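Home | Issues | Authors | Submit | Search

3.2 Recap writing and the sibling episode

Our second strand looks at recaps of superhero serials, the kind posted within hours of broadcast. The corpus is 1488 posts from 62 fan and semi-pro sites, all on the one show, Brollenport. Coding was done by Kragh and Poduval over August, disagreements settled by Bjarnason.

Main finding first. When a villain's relative turns up, recappers stop summarising and start judging. Plot sentences drop, opinion sentences rise — most sharply for "Oddsson", the episode where the thief's brother is let out of Urkwood prison. Nearly half the posts on that episode open with a complaint about the brother, before any plot at all. Comics background gets pushed down the page, often to a single line on first appearence.

A second pattern, weaker. Writers who had read the comics forgave more. 166 posts mention the printed Esville stories by issue, and these were kinder to the slow middle act. Could be age of writer, we did not ask. 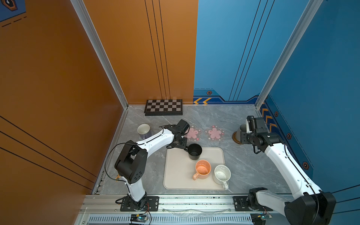
Figure 7. Tabletop cell with two arms and a group of cups.

Shipping talk is a seperate matter. It sits at the end of a recap, short, excited, lots of capitals, and hardly ever touches the main plot. Frandsen (in her reply to our draft) reads this as a reward for the patient reader. We are less sure. Many posts put the same material in the headline too, so no patience needed. More on headlines in 3.3.

Comments (7) | Share | Back to top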